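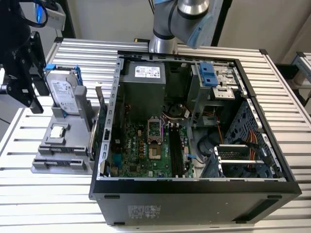
Cell 4, left arm side. Tower on its side, CPU and drive in the holder, socket open.

Ticket: Left gripper drops or skews CPU on pick from parts holder
Site: Skustetlow, disassembly/reassembly bench
Opened by: Dulce Tlapale
Assigned to: Uriel Mendoza
Priority: Medium (was High, was Low, was High)
Status: Monitoring

Dulce Tlapale, 7:50 am
Cell 4 stopped again overnight. Same message as last time, "grasp width out of range," on the CPU pick. Log says it retried 40 times before giving up, so somebody has set the retry limit to "stubborn." The chip was sitting crooked in its pocket when I got in, one corner up on the rim. No bent pins in the socket, I checked with the loupe. Drive pick and drive bracket pick are both fine. I have not touched anything except the stop button.

Uriel Mendoza, 8:35 am
The retry limit was me. It should have been 4. I'll leave it to the reader to work out what happened on the keypad.

Can you tell me which holder is on the bench, the old print or the new one? The new one has the deeper CPU recess.

Dulce Tlapale, 8:41 am
How would I tell? They're both gray.

Uriel Mendoza, 8:44 am
Revision letter on the bottom.

Dulce Tlapale, 8:58 am
It's screwed to the bench. I unscrewed it. There is no letter on the bottom. There is a thumbprint of glue.

Uriel Mendoza, 9:20 am
Fair. Put a caliper down the CPU pocket and send me the depth, then compare it with the drawing in the Skavness folder. While you're there, run the gripper open and closed by hand from the pendant with nothing in it and watch whether both fingers get to the middle together.

Dulce Tlapale, 10:05 am
Pocket matches the new drawing. So it's the new holder, running with the pick height for the old one, if I'm reading the recipe right. That means the fingers are grabbing the chip by its top edge and hoping.

Fingers do not meet in the middle. Left one arrives first and waits for its friend. Also the cable above the gripper pulls tight when the wrist turns toward the holder. It doesn't snag, but I wouldn't want to be that cable.

Uriel Mendoza, 10:30 am
Two problems, then, and possibly three. Plan:

1. Left finger: back off both mounting screws, close on the gauge block, retighten. If it still closes off-center, the pad is worn and we swap the pair.
2. Pick height: load the recipe for the new holder. It exists. I wrote it in October and evidently told no living person.
3. Cable: move the first tie back one position and give it more slack. Turn the wrist through its full range at slow speed before you let it run.

Do not re-teach the socket placement. It was good before and nothing on that side has moved. The second arm can stay parked.

Dulce Tlapale, 1:15 pm
Done:
Finger pads were worn, the left worse than the right. Swapped the pair with the Nishimura spares from the drawer labeled "fuses." Relabeled the drawer.
Gripper re-zeroed on the block. Fingers now arrive together.
New recipe loaded, retry limit set to 4.
Cable tie moved. Full wrist sweep at slow speed, no pull.
Holder screwed back down against the stops. I wrote the revision letter on the side in marker, where humans can see it.

Ran the CPU pick alone, 200 cycles, lift and return to pocket. No drops. Two picks came up slightly rotated but inside tolerance.

Uriel Mendoza, 1:40 pm
Were the two rotated ones together or far apart?

Dulce Tlapale, 1:52 pm
Back to back, right at the start. I think the new pads had some film on them. I wiped them with alcohol after that and didn't see it again.

Uriel Mendoza, 2:10 pm
Good enough for me. Please add "wipe new pads" to the swap sheet. Pad counter in Omico was never reset after the last change either, so it has been reporting a number that belongs to some earlier pads. I've zeroed it and set the warning at 2,000 picks. We can argue about that figure when we have some history.

Full sequence can run tonight, lid off, same tower. If it throws grasp width again, save the force trace before you clear the fault. Clearing it wipes the trace, a feature I have complained about elsewhere.

Dulce Tlapale, 4:25 pm
Swap sheet updated. Started the full sequence at 4:10, first three CPU placements seated and the socket lever closed each time. Leaving it on. I'll look at the log before I get coffee.

Uriel Mendoza, 4:31 pm
Setting this to Monitoring. Will close Friday if it stays quiet. Separate ticket opened for the missing revision letter on the print file.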